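Sérigraphier la façade d'une petite console de mixage : rapport de projet étudiant

Par Jolán Gulyás et Bongani Radebe — septembre

Quand nous avons choisi ce sujet, Bongani et moi, nous pensions naïvement que le plus dur serait derrière nous, puisque la Caren (c'est le nom que nous avons donné à notre console) fonctionnait déjà très bien sur la table, posée en vrac avec ses fils de toutes les couleurs.
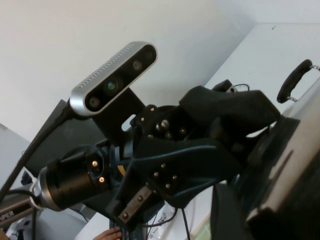
Il lui manquait simplement une façade, et une façade, nous disions-nous, c'est l'affaire d'un après-midi ! Nous y avons passé presque tout le semestre, et je crois que nous n'avons jamais autant appris que sur cette malheureuse plaque d'aluminium.

Le point de départ

La Caren est une console de monitoring pour petite scène, avec 15 potentiomètres, une rangée d'interrupteurs et un vumètre à aiguille récupéré sur un vieux magnétophone. Sans inscriptions, elle était à peu près inutilisable pour quelqu'un d'autre que nous. Bongani connaissait les boutons par cœur, moi beaucoup moins, et le jour où nous l'avons prêtée à un groupe du conservatoire, ils ont passé la répétition à chercher le retour du chanteur.

Nous avions d'abord essayé l'étiquette autocollante imprimée au laser, recouverte d'un film transparent. C'est rapide, c'est même assez joli le premier jour, mais les bords se relèvent autour des axes et le film prend les traces de doigts. La gravure mécanique nous tentait beaucoup, seulement le devis dépassait largement notre budget. Restait la sérigraphie, que ni l'un ni l'autre n'avait pratiquée, et pour laquelle l'atelier Eltness a bien voulu nous prêter un coin d'établi et une insoleuse.

Le dessin

Je me suis chargée du dessin, avec beaucoup d'enthousiasme et, il faut le dire, trop de détails. Ma première version comportait des graduations très fines autour de chaque bouton, avec des traits intermédiaires que je trouvais élégants. Notre encadrante, Endang Hartono, l'a regardée un bon moment, puis elle m'a demandé de l'imprimer à l'échelle et de la poser par terre, debout devant, comme un technicien qui regarde sa console dans la pénombre. On ne lisait rien du tout ! J'ai donc élargi les traits, supprimé les graduations intermédiaires et choisi une police plus ronde, aux chiffres bien ouverts, pour que le 6 et le 8 ne se confondent plus.

Un autre point nous a coûté du temps : les perçages. J'avais dessiné les légendes d'après les cotes du plan, alors que la plaque avait été percée à la main, avec les petits écarts que cela suppose. Nous avons fini par numériser la plaque elle-même, à plat, et par recaler chaque légende sur le trou réel. Je recommande vivement de commencer par là.

L'écran et l'encre

L'écran vient de chez Lambert, déjà tendu sur son cadre, avec une maille de 66 fils au centimètre. Le fournisseur nous l'avait conseillée comme un compromis entre la finesse du trait et la quantité d'encre déposée, et ce choix nous a convenu. L'émulsion s'étale des deux côtés, sèche dans le noir, puis s'insole à travers le film. Nos premiers essais d'insolation étaient trop courts : au rinçage, les petites lettres partaient avec le reste, et il fallait tout dégraver pour recommencer.

Pour l'encre, nous avons travaillé avec la Skirero blanche à deux composants, qui demande un durcisseur et qui accroche correctement sur l'aluminium anodisé noir. Il faut la préparer en petite quantité — nous en avons gâché un pot entier la première fois, en partant déjeuner. Bongani tenait ensuite un cahier où il notait l'heure du mélange, et cette habitude toute bête nous a sauvé plusieurs tirages.

Les tirages

Nous avons imprimé sur des chutes avant de toucher à la vraie plaque. Le dégraissage s'est révélé déterminant : un simple coup de chiffon à l'alcool laissait des zones où l'encre perlait, tandis qu'un lavage soigneux suivi d'un second passage à l'alcool, avec des gants, donnait un blanc régulier. La distance entre l'écran et la plaque comptait aussi beaucoup. Trop près, la toile collait et bavait en se relevant ; nous avons calé le cadre avec des chutes de carton jusqu'à ce qu'il se décolle proprement derrière la raclette.

La plaque définitive a demandé 2 essais. Le premier était décalé vers la gauche, pas énormément, mais assez pour que le trait du zéro tombe à côté du repère des boutons, et nous avons tout effacé au solvant avant que l'encre ne durcisse. Le second est celui qui équipe la Caren. Il reste un petit manque dans le « R » de « RETOUR », que nous avons décidé de garder plutôt que de risquer une retouche au pinceau.

Ce que nous referions autrement

Nous aurions dû fabriquer dès le début un gabarit avec des butées, au lieu de positionner la plaque à l'œil et au ruban adhésif. Nous aurions aussi prévu une fenêtre translucide devant le vumètre, pour l'éclairer par l'arrière ; la découpe actuelle est ouverte et la poussière y entre. Bongani a commencé à dessiner une pièce en acrylique dépoli, et elle devrait se monter par l'intérieur sans reprendre l'impression.

Merci à toute l'équipe d'Eltness pour sa patience, surtout pour le nettoyage des écrans.

Commentaires

Roy Goodall
Très intéressant, merci ! Avez-vous passé un vernis par-dessus l'encre ? Sur mes façades, les légendes s'effacent toujours autour des boutons les plus utilisés.

Jolán Gulyás
Bonjour Roy, pas de vernis pour l'instant. Nous avons fait un essai sur une chute et le satiné changeait trop l'aspect du noir. On verra comment l'encre vieillit, je reviendrai le dire ici.

Zixuan Jiang
Pour le gabarit, trois goupilles dans une planche de médium suffisent : deux sur le grand côté, une sur le petit. Je peux vous envoyer mon plan si ça vous aide.

Bongani Radebe
Avec grand plaisir, Zixuan ! On en aura besoin pour la plaque arrière.

Contact | © Projets étudiants, atelier Eltness | Haut de page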